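7 Table and work surface: set-up and care

7.1 About the surface

This section applies to the light wooden table tops supplied for the Droltimham workroom range. The top is made from long strips of wood glued edge to edge, finished with a clear matt oil. It is suitable for sorting, packing, light assembly and general household use. It is not a cutting surface.

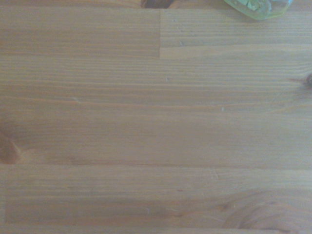
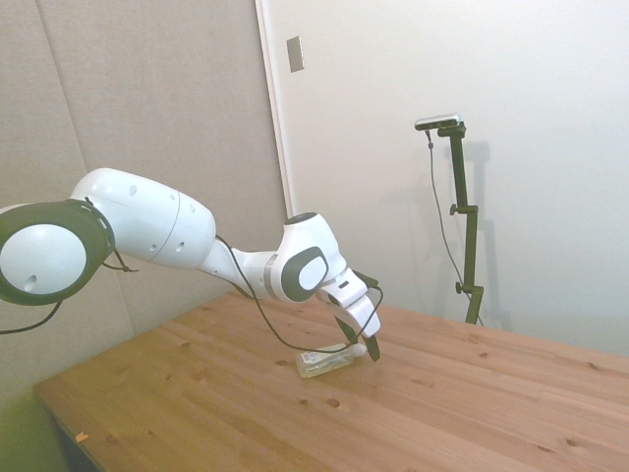 7.2 Before first use

Leave the top in the room where it will be used for 16 hours before fixing it to the base. Lay it flat on the battens supplied in the carton. Do not lean it against a wall.

1. Remove the corner guards and the paper sheet. Keep both until the top has been fixed.
2. Run a dry hand along each seam. A seam should feel level or very nearly so. A step that catches a fingernail should be reported before the top is fixed.
3. Look over the strips in good light, from a low angle. Small nicks, changes in colour and dark lines in the grain are normal and are not covered by the warranty.
4. Look at the butt joints, where two short strips meet end to end. A hairline is acceptable. An open gap is not.
5. Wipe the top with a dry cotton cloth, working along the grain.

Note: The strips are selected for strength and not for colour. Two tops from the same batch will not match, and a top placed in a sunny room will darken over the first few months. Rotate it end for end if one half gets more sun.

7.3 Fixing the top to the base

Two people are required.

1. Place the base upright on a level floor and adjust the feet until it does not rock.
2. Lift the top onto the base. The stamped side faces down.
3. Centre the top. The overhang should be equal at both ends.
4. Fit the slotted brackets with the screws from bag 2. Leave each screw half a turn loose.
5. Check the overhang again, then tighten the screws in the centre of each slot.

CAUTION: Use only the screws supplied. Longer screws will come through the face of the top.

CAUTION: Do not glue the top to the base. The wood moves across its width between winter and summer, and a glued top will split along a seam.

7.4 Bottles and other loose items

Round items roll. A bottle lying on its side will travel on a table that is only slightly out of level, so the table should be levelled before any sorting or packing is done on it.

1. Set the level supplied along the grain, then across it.
2. Adjust the feet in pairs, a quarter turn at a time.
3. Lay an empty bottle on its side in the middle of the table, at right angles to the grain, and let go of it. It should stay put.
4. Repeat with the bottle turned to lie along the grain.
5. If it rolls, note the direction and raise the feet on that side.

Use an empty plastic bottle with the cap on for this check. Bottles with square or ribbed sides do not give a useful result.

Wipe the base of any full bottle before standing it on the wood. A ring of water left overnight will leave a pale mark - see 7.6. Glazed or glass items should be lifted and not dragged, as grit under the rim will scratch across several strips at once.

7.5 Daily cleaning

1. Clear all loose items from the surface.
2. Brush crumbs and grit off along the grain.
3. Wipe with a cloth wrung out in warm water and a little dish soap.
4. Dry at once with a second cloth. Pay attention to the seams, where water tends to sit.

Do not use bleach, ammonia, scouring pads or steam. Silicone sprays must not be used on an oiled top, as later coats of oil will not take.

7.6 Marks and small repairs

Pale ring: Leave for a day. If still visible, rub lightly along the grain with fine abrasive paper and re-oil that strip from end to end.

Dark spot: Usually caused by metal left in contact with damp wood. Treat as above. Deep spots may not come out fully.

Dents: Place a damp cloth over the dent and press with a warm iron for a few seconds. Allow to dry completely before sanding. Groups of very small dents are best left alone.

Sticky label residue: Rub with a little cooking oil, leave for 16 minutes, then clean as in 7.5.

7.7 Re-oiling

Re-oil twice in the first year and once a year after that. Use Virnlow 307 or another clear hard-wax oil of the same colour. Apply a thin coat with a lint-free cloth, and wipe off all excess before it becomes tacky. Leave the table clear overnight.

WARNING: Oil-soaked cloths can catch fire without a flame. Spread them flat outdoors to dry, or soak them in water before disposal.

Replacement brackets, screws and feet are listed in section 16. Quote the number stamped on the underside of the top when ordering.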